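Storing a kid's block collection in something that won't crack?
Huw Morgan
Posted July 29, 2018

Hi all, hoping somebody has been down this road before me. Our block collection started with a single set my sister gave us in January and has grown a good deal since. The plastic tub we had them in split down one corner, and I'm tired of buying tubs. I've moved the long red ones and the shorter green ones over to a metal bin for now, just to see how I like it.
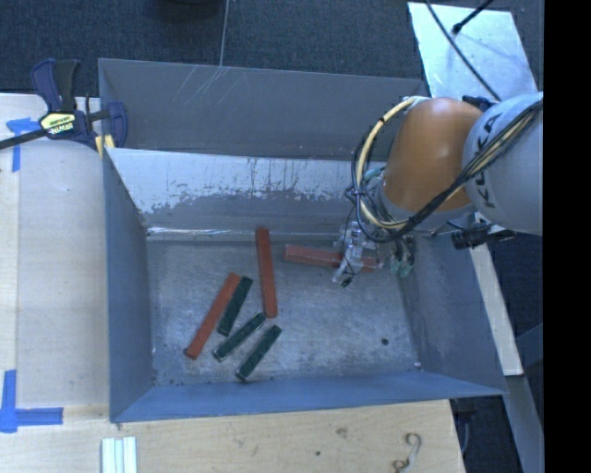
Igor Sobczak
Metal is what I'd stay with, Huw! We went through 2 plastic tubs before I gave up and got a steel one, and it has outlived every toy that ever went in it. Do run your hand along the top rim before the kids get near it - ours had a nasty burr in one spot and I had to take a file to it. The only real downside is the racket when a whole armful gets tipped in at bedtime, so I cut a piece of old felt to fit the bottom (an offcut of carpet would do just as well).

Ynyr Price
we just use a pillowcase

Caradog Wogan
I'd go along with Igor about the felt, but please glance under it now and then if anybody in your house likes to wash the blocks. I put ours back damp once and found a rusty ring a few weeks later. It scrubbed off all right with steel wool, and a little paste wax afterward has kept it nice.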